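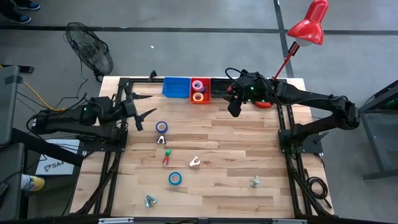 Flultel Duo, poste de tri à deux bras
Réf. 345 – Vendu monté, réglé et légèrement bavard

Le Duo range ce que vous laissez traîner. Rouleaux adhésifs, pinces, petit outillage : il saisit, hésite parfois, dépose dans un bac. Il ne soupire pas, ce qui le distingue déjà de la plupart des collègues à qui l'on confie cette tâche.

Les deux bras sont fixés face à face sur un cadre en profilé aluminium noir, autour d'un plateau en bois clair. Les bacs se posent le long d'un bord, dans l'ordre qui vous plaît. Prenez-en de couleurs différentes, le bleu et le rouge se reconnaissent très bien, même par l'opérateur.

Ce qu'il fait bien
Les rouleaux posés à plat, les pinces métalliques, les objets qui se tiennent tranquilles. Les longs doigts pointus vont chercher une pièce au milieu des autres sans tout balayer au passage. Charge maximale par bras : 300 g.

Ce qu'il fait moins bien
Les pinces à dessin dont les branches partent dans tous les sens. Il y arrive, mais il faut aimer le suspense. Tout ce qui est transparent lui reste parfaitement indifférent.

Installation
Comptez 2 heures avec un collègue patient, davantage avec un collègue enthousiaste. Prévoyez un sol plan et de quoi ranger les câbles, qui sont nombreux. Un éclairage orienté vers les bacs aide beaucoup ; la lampe n'est pas fournie, celle de votre bureau conviendra.

Compris dans le prix
Cadre et plateau, deux bras avec leurs pinces, câblage, logiciel Rulau (licence 10 postes), une demi-journée de formation dans notre atelier de Nisdale. Le café de la formation est compris aussi, nous préférons ne pas nous engager sur sa qualité.

En option
Doigts courts Matoušek pour les pièces plates. Rallonge de cadre. Jeu de bacs supplémentaires.

Délais et contact
Livraison à partir de juin. Pour un devis ou un essai avec vos propres pièces, écrivez à Hường Quách, service commercial, en joignant la liste de ce que vous voulez trier. « Un peu de tout » n'est pas une liste.

Fiche mise à jour le 9 mars 2019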